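Home | Our Work | Reports | Partners | Contact

Ceremonial Dress and Language Project: Progress Report to the Famside Fund
By Noreen Jafri
March

We thank the Fund for its support during this period. The purpose of the project is to record how families in Brelcombe dress for weddings, namings and funerals, and which words they use for each piece of clothing.

Until now we have completed 47 interviews, most of them with people above sixty years. The Ellow group was slow to join us, but after the meeting with their elders they opened many doors. Mr. Gyamfi has transcribed 16 recordings in full – the remaining ones are in progress and will need a second reader for the older words.

We have also started the lending collection. It holds more than 400 pieces, including head ties, wrappers and everyday clothes which families gave together with the formal ones. Younger people borrow mostly for weddings. Several told us they had never worn their grandparents' style before, and they wished to learn the correct way to tie it.

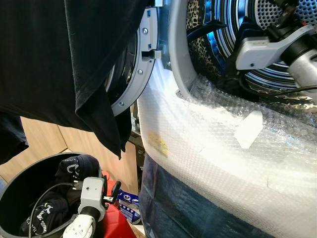 Dark clothing at the open door of a front-loading machine.

Two matters are behind the plan. The printed word list is delayed, as the elders do not agree on the spelling, and we prefer to wait for them. Also, the school visits were reduced to 3 because of the examination period.

In the next period we will finish the transcriptions and hold one open evening, starting at 6 p.m. We request permission to move the unused printing money to the next period.

Shares: 16 | Comments: 3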